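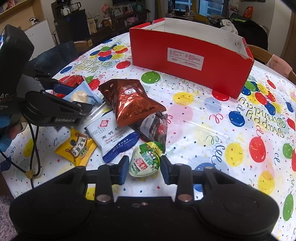
Progress report to the Grekine Fund, November 10, 2022
Snack boxes for the Tutdale after-school rooms

Money first, as that is the part you read. Of the 400 dollars released in October, 45 are left. The rest went on snacks, and on a delivery charge from Prerko that we have disputed twice and expect to lose.

Packing has moved to the round table. The long one at Claeys Hall went to the chess people, who asked sooner and more politely. We bought a plastic cover for the round one, and the only design left in the store was "Happy Birthday" with balloons and confetti. It wipes clean. The fund may consider itself wished many happy returns.

Sorting is slower than planned. The snacks come as a mixed lot: biscuits, black sesame packs, foil bags, small round things the children like better than anything we chose on purpose. Several are labeled in Chinese, so each kind now gets its contents written out in English before it goes into a box. We have finished 2 of the 3 rooms. The third is waiting on the sesame question, as one family has asked us to keep it out and we would like to do that properly.

The red cardboard boxes are a mild disappointment. They look cheerful and tear at the corners. We will use up the ones we have and order something duller.

Still to do: finish the third room, settle with Prerko, and find a shelf. We are not asking for more money in this report. We may in the next one.

2 comments | 3 shares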